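Packing and Unpacking: Dry Goods, Heltville Kitchen
Sep 13, 2019
14 shares | 3 comments

Gallery by Snežana Zupan. Packing notes by Horațiu Dobre.

The set covers one shopping load of dry goods, from the store bag to the shelf. The kitchen at Heltville is small and has one run of counter, so everything that comes in is sorted at the same spot. The captions record the type of packaging, how it was handled and where it ends up. Weights are the ones on the packing list and were not checked on a scale.

Load and bag

The load was split by package type before bagging. Flexible pouches went together. Jars and cans went into a separate bag with a flat base, and that bag is covered in the Tanumard set from the week before. Mixing the two types is the usual cause of split pouches, as a jar rim will crease the film and open a side seal under very little load.

Thin film bags are used for pouches only. The film stretches at the handles well before it tears, and a stretched handle is the signal to stop loading. Horațiu sets the limit low and prefers a second bag to a full one.

Packages are placed with the heaviest at the bottom and the crimped edge up. A pouch stored on its crimp tends to take a permanent fold there, and the fold makes the top hard to open in a straight line.

1. Store bag on arrival 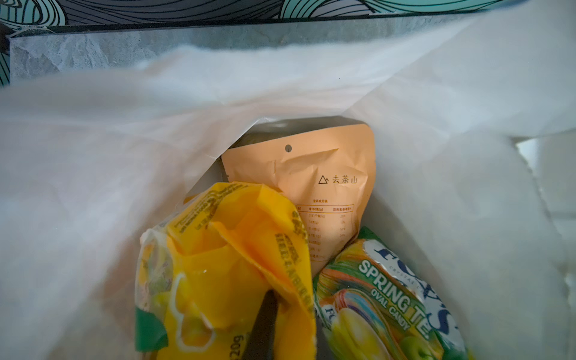

White plastic bag, seen from above into the mouth, with three packaged food items near the bottom. The peach-colored snack pouch stands more or less upright against the wall of the bag. It has a crimped top edge, a small round hanging hole and the logo 去茶山 with a mountain symbol. Gray marbled countertop behind.

Sorting order

Items come out one at a time and are set down in the order they will be shelved. Snacks go to the left end of the counter, baking goods to the middle, and anything to be decanted goes nearest the sink. Dates are read at this stage and written on masking tape if the print is small or sits under a fold.

Pouches with a hanging hole can go on the hook rail inside the cupboard door. The rail takes packs up to 125 g. Heavier packs pull the hole into a slot over a few weeks and then drop, usually when the door is closed. Packs of 200 g and over go in the Joltell bins on the second shelf, standing in a single row, front face out.

Decanting

Only opened packs are decanted. Sealed pouches keep better as sold, and the label stays with the contents. The Evangelista jars in use hold 200 g of loose tea or 100 g of dried fruit – less if the fruit is cut large. Jars are filled to the shoulder and labeled on the lid and the side.

Bag storage

Empty film bags are pressed flat, folded in thirds along the length and rolled from the closed end so the air leaves through the mouth. Rolled bags go in the narrow drawer. A bag with a stretched handle is kept for lining the small bin – it is not used for shopping again.

Filed under: Kitchen, Storage, Packing
3 comments | 14 shares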